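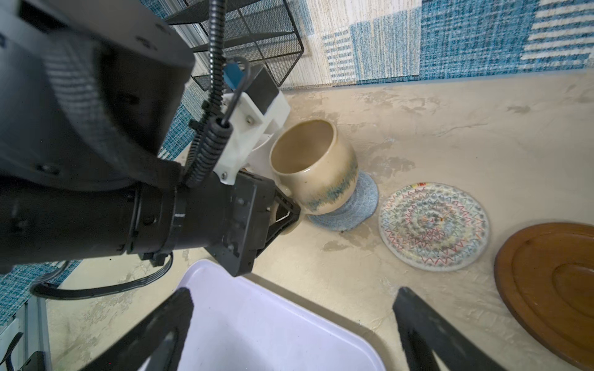

Household Chores Study, Waltesholm site
Progress report to the Hirnport fund
Prepared by Manuela Bianchini
1/8/22

Summary

The table work is on schedule and the floor work is not. Since the last report the team has logged 594 attempts at the cup-clearing chore, against a plan of 500. We are asking to move 18 days of bench time from the floor work to the table work, with no change to the total budget.

What we are trying to answer

The fund asked whether a two-armed machine can take over small chores that a person does without thinking. Cup clearing was chosen because every household and every staff kitchen has it. Mugs come in all shapes, they stand on coasters, and they have to end up together on a tray without being knocked over. Putting them back out on the coasters is treated as a separate chore and scored separately.

Where the work stands

Picking up a mug by its handle is the part that has improved most. Straight-sided mugs with large handles are now routine. Rounded mugs with smaller handles still take longer, and the arm sometimes closes on the handle at a poor angle and has to let go and start over. Felt and woven coasters cause a different problem - they can slide when a mug is set down off center, and then the next mug has no proper place to go.

Loading the tray is slower than we planned for. The first mugs go down without much trouble. The last one needs a gap that may not be there, depending on which way the other handles point. Joonas Hakala has rewritten the placing step so that handle direction is taken into account before the arm lets go. The new version has been in use for 10 days and we do not have enough results to report a rate.

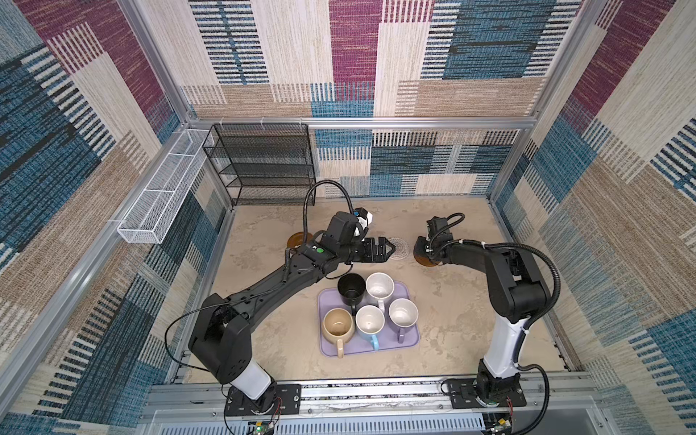 Cinzia Caruso, on reading the draft of this section, asked that we stop comparing the arms with a person at all until they can clear a table they have not been set up for, and said a café would send back any helper who needed the coasters put straight first.

We have kept the comparison in, but it is limited to time per mug. The arms are slower than a person on every type of mug we use. They are steady over a long session, and that may matter more in a staff kitchen than in a home.

Floor work

Picking up items from the floor was due to start at the Donstead building. The room was not ready and the start has moved to the end of January. Ettore Messina is handling this with the building office. No fund money has been spent on it so far apart from the deposit.

Next steps

- Finish scoring the new placing step.
- Add mugs that the system has not handled before. Deisy Espinoza is putting the set together.
- Repeat the clearing chore with the coasters left wherever they end up.
- Confirm the Donstead start date in writing.

The request to move bench time needs an answer before the next set of mugs goes into use. The spending sheet is attached separately.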